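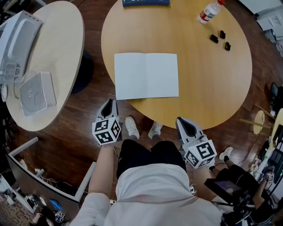
*Hand-held grippers at the round table, paper and bottle laid out. April.*

Spent the morning on the pose check for the Gritley set. Wekesa Ondieki's question from last week was whether the marker cubes hold up when the wrist rolls hard toward the body, and I now have half an answer.

Method as before: both grippers carried by hand, jaw tips brought to the fold in the paper, held, withdrawn, then the same again with the bottle. Cube pose is solved per image and compared with the tip position worked out from the fold. No smoothing this time. I wanted the raw jumps.

427 trials logged, 395 kept. The rejects are nearly all right hand. When only one face of the cube is visible the solver flips between two poses, and the tip error goes from a few millimetres to over 50. With two faces in view it behaves. Left hand fine throughout, which fits how I tend to hold it.

Tried the Fullon filter on the rejects after lunch. It recovers the short flips and makes the long ones worse, because it settles on the wrong pose and stays there. Parameters unchanged from the Nalosa runs, so that may be my own laziness.

To do: rerun the right hand with the cube turned a quarter on its mount. Aim for 600 trials. Recheck the jaw offset, last measured before the tips were changed. Send Quách the reject list.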